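Two-arm bench cell – questions people keep asking

Last updated 21st June. Covers the Gollum cell only. Mutum has its own page and most of this does not apply to it, different wrists.

Do I need to book it?

Yes. Sheet on the door. Write what you want it for and whether you need both arms. If you only need one arm use Mutum, it's usually free.

What order do I switch things on?

Arms, then grippers, then wrist cameras, then the workstation. Wait for each one to settle. If you start the workstation first it won't find the grippers and you'll spend your morning restarting it. Off is the same list backwards.

The arms are folded right up, can I just push them out?

No. Release from the panel, one arm at a time, hand under the elbow before you release. They drop a bit. Not far, but far enough to catch a thumb.

What is the pouch test?

The check we run after any work on the wrists or fingers. Zippered pouch goes in the middle of the table, one gripper takes the tab end and the other takes the opposite end, and the two have to hold it between them without twisting it or letting go. A soft bag shows up a badly set finger much quicker than a block does. Don't use an empty pouch, it's too floppy to tell you anything. Stuff some cloth in.
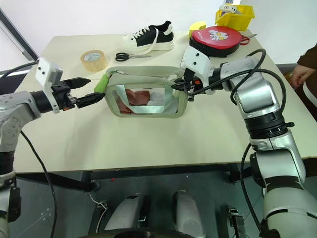
Pouch check on the cell: left fingers at the green tab, right gripper on the far corner by the zip.

Can I leave other things on the table?

For the pouch test, yes, and we'd prefer it. Shoe, tape, scissors, whatever is normally in the back half. The arms have to work over a table that has things on it. Keep the front half clear apart from the pouch. Scissors flat please.

For calibration, no. Clear everything off and wipe the top.

How tight should the fingers be?

Set force to 26 to start with and go up in twos. Stop at 33. Past that you are bending the finger pads and we've only got the one spare set until the Grabner order arrives, which is August at the earliest. If it still slips at 33 the pads are dirty or worn. Clean them first (damp cloth, no solvent, it makes them shiny and then they're useless).

One wrist camera sees the table fine and the other is all ceiling. Why?

Somebody has knocked the mount. Two screws at the back of the white housing. Loosen, do not remove, tilt it till the fingertips sit along the bottom of the picture, nip up again. Then redo the camera calibration for that side only. Doing both sides won't hurt but it takes twice as long.

How should the cables run?

Over the top of the arm with a loop at the elbow. The loop needs to look too big when the arm is folded, becuase it's just right when the arm is stretched. Anything hanging below the table has to clear the front edge and the legs through the whole move. Run the arm slowly through its reach and watch the cable, not the gripper. No cable ties on the joint bands. Velcro only, and only on the straight bits.

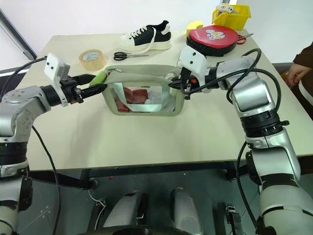

Devine
Cell upkeep, Gollum and Mutum

What does a good hold look like?

Top edge of the pouch taut between the two grippers, both ends gripped, zip side up. Contents can sag, that's fine. What you don't want is the top edge drooping in the middle (arms too close, or one has slipped) or the binding going white where the fingers are (too much force, see above). Hold it and look at it from the side as well as from the front.

It passes on one side and keeps dropping the other. What now?

Swap the finger sets over, left to right. If the fault moves with the fingers, it's the fingers. If it stays where it was, it's the wrist or the force setting on that side – write down which and leave it for me. Please don't open the wrist.

Can I stand next to the table while it runs?

At the side, yes, at slow speed, stop button within reach. Not in front, and not leaning over. Hands off the table top once the arms are moving quickly. Long sleeves rolled or tucked if you're reaching in between runs.

How often does it get serviced?

Every 1000 hours for the joints, the counter is on the second page of the panel. Pads whenever they need it. Bolts at the base get checked when I remember and also when the arm starts to hum.

It hums.

Switch off, see above, tell me.

Where do I write down what I did?

Green folder, under the workstation. Date, side, what you changed, old value and new value. "Adjusted gripper" is not an entry. If you changed the force and changed it back agian, write that too.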